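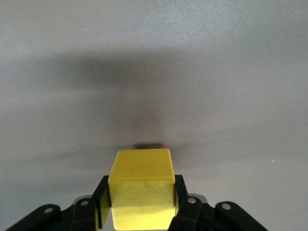 スコンハムの木製玩具工房、操業を2年延長 ビッカースタッフ社と賃貸契約を更新

2006年7月23日

スコンハムの旧製粉所跡で木製玩具を製造しているイダル工房は、建物を所有するビッカースタッフ社との賃貸契約を2年間更新したと発表した。今年1月に契約終了の通知を受けて以来、工房は移転と廃業の両方を検討していたが、当面は現在の場所で製造を続ける。従業員の雇用も維持される。

新しい契約では、工房が使用する面積が従来の90パーセントに縮小される。返却するのは建物北側の1階にある材木置き場で、ビッカースタッフ社はこの部分を改修し、別の借り手を募る予定だという。賃料の額は公表されていないが、双方とも「従来の水準に近い」と説明している。

工房代表のキリアン・ニー・ヴリアンさんは、「1月の時点では、秋の注文を受けてよいのかどうかも分からなかった。取引先には返事を待ってもらっていたので、まずそちらに連絡した」と話した。契約書への署名は先週済ませており、従業員には同じ日の午後に伝えたという。

イダル工房は積み木、引き車、型はめパズルなどを製造し、主に保育施設と小売店に出荷している。売り上げの85パーセントは積み木が占める。着色した立方体の積み木は以前からの主力商品で、単色の箱入りと混色の箱入りがある。今年の夏は混色の注文が例年より多く、塗装の工程が追いつかないため、一部の小売店への納品が遅れている。

材木置き場がなくなることで、今後は木材の仕入れ方も変わる。これまでは春と秋の2回にまとめて購入し、建物内で寝かせてから使っていた。新しい契約の期間中は、イェソトフの製材所に保管を任せ、必要な分をその都度運んでもらう。製材所との間では、保管料を含めた単価で合意ができている。運送の回数が増えるため費用は上がる見込みだが、ニー・ヴリアンさんは年内の価格改定は行わないとしている。

保管場所が変わることについて、工房内では木の含水率を心配する声もあった。乾燥が足りない材を切り出すと、後から角の寸法が狂い、箱に収まらなくなることがある。工房では届いた材をすぐに加工せず、作業場の奥で数日置いてから測定する手順を加えた。測定の記録は、製材所にも毎月送る。

ビッカースタッフ社の物件担当、ファーガル・モイニハンさんは、通知を出した理由について「屋根の工事の時期が決まらず、借り手を入れたまま工事ができるか判断できなかった」と説明した。その後の調査で、傷みが激しいのは北側に限られることが分かり、南側の作業場は使用を続けながら補修できるとの結論になった。屋根の工事は9月に始まり、雪の時期の前に終える計画である。

工事の期間中、搬入口は川沿いの道路側に移される。大型の車両は製粉所前の広場に入れなくなるため、イダル工房への納品と集荷は小型車で行う。近隣の住宅には、ビッカースタッフ社が8月中に工事の日程表を配る。騒音を伴う作業は午前8時から午後5時までとし、土曜日と日曜日は行わない。

旧製粉所は、製粉業が町から撤退した後、倉庫として使われていた。イダル工房が入居したのは1988年で、それまでは駅裏の小さな建物で操業していた。現在、建物内には工房のほかに製本業者と自転車の修理店が入っている。両者の契約は今回の更新とは別で、製本業者は来年の春まで、修理店はその翌年まで期間が残っている。

工房に併設された直売所も営業を続ける。ただし入り口が工事の足場にかかるため、9月からは中庭側の扉を使う。営業時間は火曜日から土曜日の午前10時から午後4時までで変わらない。塗りむらや小さな傷のある積み木の量り売りは、これまで毎月第一土曜日に行っていたが、9月と10月は休止する。量り売りの品にも、通常の商品と同じ塗料を使っている。

毎年秋に行っている地元の小学校の見学については、受け入れるかどうかがまだ決まっていない。昨年は合わせて100人の児童が訪れ、やすりがけと箱詰めを体験した。足場の下を通らずに作業場へ入る経路が確保できれば、例年どおり実施する。学校側には8月末までに回答する。

契約期間が終わった後の見通しについて、ニー・ヴリアンさんは「次の更新を前提にはしていない」と述べ、町の東側の工業用地も引き続き見ていると明かした。候補地の一つは電源の容量が足りず、帯のこと集じん機を同時に動かせないことが分かっている。もう一つの区画は道路に近く搬入には便利だが、分割での賃貸に所有者が応じるかどうかを確認している段階だという。

モイニハンさんは、更新の協議を契約終了の半年前までに始めることで双方が合意していると話した。返却される北側の部分については、工事が終わるまで借り手の募集を行わない。

直売所の入り口の変更と量り売りの再開日は、工房の掲示板と町役場の広報で知らせる。納品の遅れについての問い合わせは、工房の事務所が電話で受け付けている。事務所は8月の第2週に休業する。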